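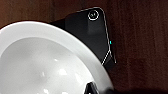

R. Dvorak
Project Engineer, Manipulation Hardware
Interim progress report to the Gilon Fund, second reporting period

1. Status

Work is on schedule for the gripper comparison and behind schedule for the wrist camera comparison. The two candidate grippers, the Irorthorpe parallel unit and the Kultden adaptive unit, have both been mounted, calibrated and run through the first task group. The second task group has been started with the Irorthorpe unit only. No change to the overall budget is requested. A change to the order of work is requested in section 6.

Total spending on hardware in the period was $3445. The largest items were a replacement finger set for the Kultden unit, two wrist adapters, and a spare camera cable. The adapters were machined outside and arrived in August, later than quoted. Calibration was moved back accordingly, and the time was used to rewrite the logging software.

2. Gripper comparison, first task group

The first group covers rigid household objects with a smooth finish: bowls, plates, cups and small boxes. Each gripper was given 48 attempts per object type, with the start pose of the object varied by hand between attempts. An attempt counts as a success when the object is lifted clear of the surface, held for the full hold time and set down without the operator stepping in.

The Irorthorpe unit performs well on cups and boxes. Rim grasps on bowls are its weak point. The fingertip pads are flat and meet a curved rim along a short line, and the object tends to rotate about that line when the mass is off to one side. Increasing the closing force reduced the rotation and caused slip on approach, as the fingers pushed the rim away before both pads were in contact. A softer pad material was tried late in the period with better results. These runs are kept separate in the data and will not be pooled with the earlier ones.

The Kultden unit closes around the rim and holds it more steadily. It is slower by a clear margin, and its fingers are wide enough to touch neighboring objects when the spacing is tight. Several failures were recorded as contact with a second object before the grasp was made. We had not defined a code for this at the start of the period, and earlier logs were reviewed and recoded so that both grippers are scored in the same way.

Cycle time was measured from the start of the approach to release. The Kultden controller adds a fixed delay at each change of mode. The supplier's setting for this delay can be lowered, but the current firmware resets it on power-up. A startup script now writes the value each time the arm is enabled.

3. Head and wrist camera placement

Both camera positions are recorded on every run. The head view is used for choosing the object and planning the approach, and the wrist view is used for the final correction. Handover between the two takes place at a standoff distance of 300 mm from the target.

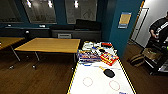
The handover distance was set in bench trials and has been kept constant for both grippers. A shorter distance gives a better head estimate at the moment of handover, but leaves little travel for correcting the approach angle. A longer one puts too much of the burden on the wrist view while the object is still small in it. We plan to repeat the sweep once the softer pads are fitted, as they change the tool length slightly and the existing calibration will no longer apply.

Exposure remains an open issue. The wrist camera runs on automatic exposure, and glossy white objects pull the exposure down enough that black fingers lose detail. Fixed exposure solves this for a given room and has to be reset when the arm is moved to another one. The next software release will take a reading at the start of each session and hold it.

Timestamp alignment between the two cameras is acceptable. Dropped images on the wrist stream were traced to cable strain at the extreme roll positions. The cable has been rerouted and the fault has not come back, though the number of runs since the change is still small.

4. Second task group 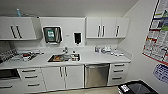 The second task group tests grasping and pulling of fixed fittings, where the gripper has to follow a path set by a hinge or a slide. Force limits matter more here than in the first group, and a small error in the estimated pull direction shows up at once as side load on the fingers. The utility room has vertical bar handles on the wall cabinets and the under-sink doors, while the drawer stacks carry horizontal ones, so a full sequence calls for a quarter turn of the wrist between fittings. Most of the lost time in the Irorthorpe runs falls in that turn. The planner favors the long way around when the forearm is raised, and a joint limit penalty has been added to discourage it.

Drawer pulls have gone better than door pulls so far. On a door, the grasp point moves along an arc, and the parallel fingers have to pivot on the handle or slip along it. Compliance in the wrist was increased in two steps. The first step lowered the peak side load. The second made the approach unsteady and was reversed.

The Kultden unit has not yet been run on fittings. Its fingers are thick behind the tip, and clearance behind a handle will need to be measured before any powered trial. A dry fit with the arm disabled is planned first.

5. Close-range imaging of dark metal parts

A short side study was added to find out how the wrist camera deals with dark metal parts at close range. Edge detection on black metal against wood depends heavily on the bright outline along the rim. Where the outline breaks up, the edge fit tends to jump to a shadow or a gap between plates. Polished ends and screw heads give strong highlights and can be used as reference points, provided the fit rejects those that shift with the camera position.
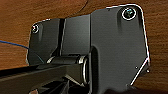
Figure 4. Black metal bracket and hinge barrel on wood, with blue cable at left.

Sixteen views per part were planned and 16 were recorded for each of the first two parts. The remaining parts are on hold until the exposure change described in section 3 is in place.

6. Requested change and next period

We ask for approval to complete the second task group with both grippers before starting the wrist camera comparison. The adapters have to be changed for each camera, and every change requires a new calibration. Running the grippers to the end first saves two full changeovers.

Planned work for the next period:

Fit the softer pads to the Irorthorpe unit and repeat the bowl trials.
Measure handle clearance for the Kultden fingers.
Release the session exposure setting and rerun the dark part views.
Repeat the handover distance sweep.
Deliver the recoded first-group data with a note on the scoring codes.

Spare fingers for the Kultden unit are on order. If they arrive late, the clearance measurements will go ahead with the worn set and be checked again on delivery.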